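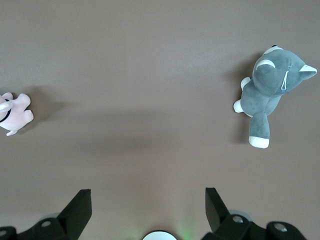
## Clodolham adds gray cat to Cleltine plush line

Clodolham will ship the Cleltine gray cat in March. The body is medium-gray fabric with white-tipped paws, white inner ears and a stitched face line. A pale pink companion toy ships in the same carton.

Carton quantity: 12
First run: 900 units

"The limb seams were revised 2 times before release," said Nosipho Gumede, product lead.

Trade orders: Rafsan Sheikh, Clodolham sales desk.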